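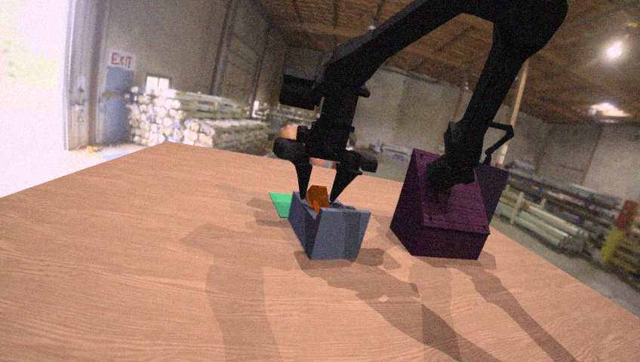 Riesling people, I need a sanity check on the Sokol. I bought six bottles in March off the Trendstead clearance list and opened the second one last night, and I swear it's a different wine from the first. Bottle one was all lime and green apple, super bright, I loved it. Bottle two smelled like honey and a new shower curtain. I had it out on a big wood tabletop, grain running in long wavy horizontal streaks like the one up top, and I sat there for two hours going back and forth with my nose in the glass. Same label, same lot code as far as I can tell. Is this bottle variation or did I get a cooked one?

corkdorkmaggie

----

tannin_tim
Shower curtain is petrol, and petrol is normal in Riesling. Some of us go looking for it. How old is it?

----

corkdorkmaggie
It's the one before the current release, so three years old I think? I know about petrol but I thought that came way later. And why would bottle one have zero?

----

tannin_tim
Warm vintages get it early. As for bottle one, what temp were you drinking it? If it was straight out of the fridge you'd miss half of what's in there.

----

corkdorkmaggie
Ok yeah, bottle one was fridge cold and I drank it on the porch with fish tacos. Bottle two sat out a while because I was on the phone with my sister. Hmm.

----

porchpounder
Going to disagree with Tim. I've had the Sokol maybe a dozen times and never got petrol off it, cold or warm. Honey on a wine that young says heat to me. Clearance list in March means it sat somewhere over the winter, probably next to a furnace. I'd email Trendstead and ask for store credit. They gave me credit on a corked Imel with no argument at all, just wanted a photo of the cork.

Was the cork pushed up any? Sticky under the foil?

----

corkdorkmaggie
It's a screw cap!

----

porchpounder
Well there goes that. Any seepage around the cap?

----

corkdorkmaggie
Nope, clean.

----

Stefaniia Shevchuk
Hi all, I usually only read here but I worked a tasting counter for a few years and this one came up a lot. Screw caps hold on to petrol more than corks do, so a young wine under screw cap can show it strongly. Heat damage usually takes the fruit away and leaves you something flat and stewed, kind of like canned peaches. Maggie, was there still lime behind the honey, and did it still make your mouth water? If yes to both I wouldn't worry too much.

Try the third bottle at the same temperature as the second. Take it out of the fridge maybe 27 minutes before you pour (that was our house rule at the counter, don't ask me who came up with it) and use the same glass.

----

tannin_tim
What she said. Same glass matters a lot. I tasted an Imel out of a tumbler once and thought it was dead, poured it in a real glass and it was gorgeous.

----

porchpounder
Not convinced. Two bottles from one lot shouldn't smell like different grapes no matter how cold one of them was. And plenty of heat damaged white still has acid, acid doesn't go anywhere. I'd still write to the store before you open another one, they get weird about credit when half the order is gone.

----

Stefaniia Shevchuk
That's fair about the acid. I'd still want to know about the fruit.

----

corkdorkmaggie
There was lime, yes, sort of underneath, and more of it toward the end of the bottle. Mouth watering for sure. I had to get up for crackers. My husband liked bottle two better, for what it's worth, but he also likes the Rasholm rosé so his vote counts for half.

----

rosebudd
Excuse me what is wrong with the Rasholm

----

corkdorkmaggie
It tastes like a strawberry Jolly Rancher that went through the laundry, sorry

----

rosebudd
It's nearly all I drink from May on and I will not be taking questions. Put an ice cube in it.

----

tannin_tim
An ice cube. In a wine thread.

----

rosebudd
Yep! Big one.

----

corkdorkmaggie
Ok, third bottle is in the fridge, I'm doing it Stefaniia's way tonight with something plain, probably roast chicken. Porchpounder, I did write Trendstead just in case, they said hang on to the empties. Does anyone know if the current release of the Sokol is the same style? I have a bottle of that too, and I'm wondering if I should open them side by side or if that just muddies things.

----

tannin_tim
Side by side. Pour the new one first.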